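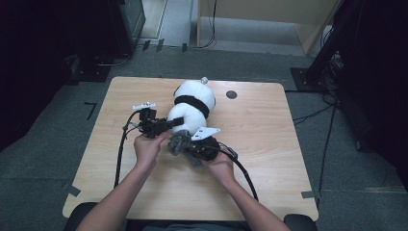
Local Business | Technology
Last updated: October, 4:40 p.m.

Stuko puts off its robot arms and spends on hand-held grippers first

Anyone in Lumville who has ever tried to buy something big for a small shop will know the feeling of having the quote in one hand and the bank statement in the other, and that is pretty much where the folks at Stuko have been since spring. The company, which sorts and repacks soft toys for stores across the county, has wanted a pair of robot arms for its packing room for a good long while now. This month it settled on a plan, and the arms are still in it, but they've been moved well down the page.

What Stuko is paying for first is practice. The shop is putting its early money into hand-held grippers, the kind a person holds and squeezes, one in each hand, and into the paid hours it takes for people to pick up toys with them while cameras and trackers keep a record. Those recordings are meant to teach the arms later on, whenever the arms arrive.

Kekeli Atinga, the operations manager, has been with the company long enough to remember when the whole thing fit into one half of the Killby building, and she will happily talk to you about budgets for as long as your coffee lasts (mine went cold). She told me the first version of the plan went at things the other way round, with the arms at the top and whatever was left over going to training.

"We had it all laid out, arms, stands, a safety fence, the electrician, and then down at the bottom there was this one little line that said 'data,' with hardly a thing next to it," Atinga said. "And Maarten looked at that line and asked me who I thought was going to show these arms what a stuffed animal is."

Maarten Wuyts runs the technical side, such as it is, from a desk he shares with the label printer. He had spent part of the summer visiting Londoño, the equipment dealer that gave Stuko its quote, and came home with a long list of questions. Soft toys are a hard thing to pick up well, he said. A box has sides, and you know where they are going to be when you close on it. A plush toy gives, and it rolls over on you, and if you grab it by the head you'd better have a second hand ready for the rest of it. 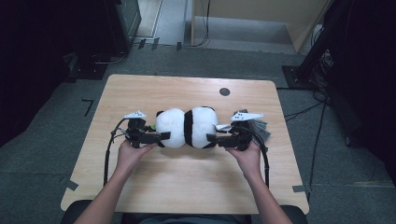 The plan calls for two sets of grippers, at $900 a set, with the cables and mounts included. Atinga would have liked to start with one. Wuyts argued for the second because a set that is in for repair is a set that isn't recording, and the person booked for that shift still has to be paid - and she gave him that one, though she says she made him find the money for it in his own column. He found it by putting off a new monitor and a chair.

The hours are the larger part of the bill. Stuko has set itself a goal of 1000 good recordings before anybody signs for an arm, spread over five kinds of toy, and "good" is a word that took up most of an afternoon meeting, I'm told. A recording where the toy slides away and the person catches it and carries on might be well worth keeping. One where the tracking drops out in the middle is not, and somebody has to sit and sort the one sort from the other. That sitting and sorting is in the budget now too. It wasn't in the first draft, or the second.

"You think you're buying a machine," Wuyts said. "Mostly you are buying people's time, and tape."

He does mean the tape. There's a line for floor tape in the budget, along with one for spare cables, one for carpet tiles, and one for a batch of toys that will be handled so much that no store could ever be asked to take them. I was shown the spreadsheet, and I will say it's the friendliest spreadsheet I have seen in this line of work, with little notes down the side in two colors, mostly the two of them disagreeing about shipping.

The toys were the subject of some back and forth as well. Wuyts wanted plain ones, all alike, so that the early recordings would be simple to compare. Atinga pointed out that what comes through the door is a great mixed heap of things with tails and ribbons and care labels, and that arms trained on tidy toys would be of no use to her in the busy season. They have agreed to begin with simple shapes and work up, and the ribbons will have to wait until after the new year.

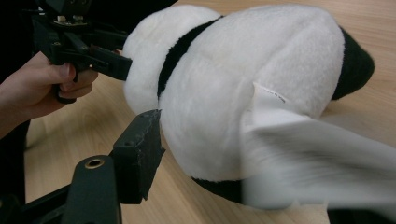 Wear is another thing they've tried to plan for. Gripper fingers rub against fabric and tabletops all day long, and pads are cheap by themselves but not so cheap when they're ordered in a hurry, so the plan has spares bought up front and kept in a drawer. Londoño has offered to hold its price on the arms until the recordings are finished, provided Stuko lets them know in good time if the plan changes. Atinga asked for that in writing and got it.

As for jobs, which is what most readers will be wanting to know, she says nobody in the packing room is being let go under this plan. The recording shifts are being offered first to people who already work there, at their regular rate, and the thinking is that the folks who have been packing toys for years have the best hands to learn from. Several have put their names down. How things look once the arms are up and running is a question she said she'd rather answer when she knows more, and I thought that was fair enough, though I'll be asking it again.

The company will go over the spending again once the first batch of recordings has been sorted. If the sorting runs slower than hoped, the arms slip further back and the money stays where it is. Wuyts has asked for a little of it to be set aside for the chair.

Businesses in Lumville that are weighing up a purchase of this kind are welcome to get in touch with Stuko through its front office in the Killby building. Atinga says she is glad to share the budget template, notes and all.

Filed under: Lumville, Small Business, Robots & Automation
38 shares | 5 comments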